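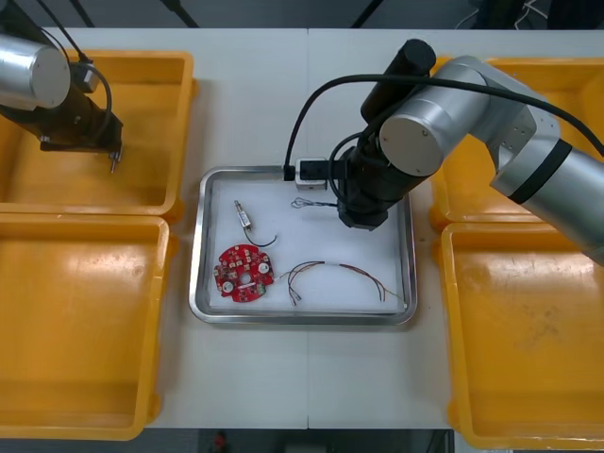

Spent most of Friday sorting the electronics scrap that has been building up in the Rallow workshop. Notes as a thread, mostly so I can find them again.

The stock list says 1,009 loose parts. That figure includes every offcut of wire over 45 mm, which tells you something about the stock list.

Method is dull. Tip a few pieces at a time into a lined steel tray, decide what each one is, move it to a bin. If the tray holds more than you can take in at a glance, you start picking the easy ones and the awkward ones sink to the bottom.

Liner matters more than the tray. Bare stainless is slippery and it glares, so small connectors skate into the corners. A white pad stops both. It also shows up snipped wire ends, which otherwise travel home in your sleeve.

Change the liner when it gets gritty. Do not shake it out over the bins.

Four bins: boards, leads, sensors and metal fittings, unknown. I tried six last December and spent the afternoon arguing with myself about what counted as a harness.

Anything with wires still soldered to a board goes in boards. Don't cut them off. The colours are often the only record of what went where, and a red lead cut flush at the pad is no use to the next person.

Round boards are a nuisance. They don't stand in the slotted racks and they roll if you try. I lay them flat, component side up, with card between the layers.
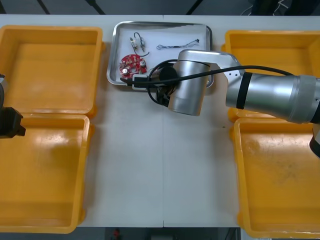
Tray between the two pairs of bins, bins still empty. Red round board at lower left, twisted black-and-white harness over to the right.

Shallow bins, for what it's worth. Deep ones hold more but you end up digging, and digging bends pins. Ours have thick rims, so they can be slid along the table with one hand. The scuffs on the inside don't matter. Loose swarf does, so wipe them first.

Harnesses: coil loosely, one twist tie, connector on the outside of the coil where it can be read. No elastic bands. They perish and leave a residue on the insulation that takes longer to remove than the harness is worth.

Threaded sensors go in with the cable attached and the nut run back on to the thread. Separate nuts are how we came to own a jar of 102 nuts and no idea what any of them fit.

Labels. The Stukutex ones stay on polypropylene, the cheap roll doesn't. Write the category and the month. Nothing else gets read.

The unknown bin gets 3 months. After that it goes to the Grurnura recycling point with the dead power supplies.

Boards are finished and shelved. Leads are half done, and the Osei crate hasn't been opened yet. Carrying on with that next week.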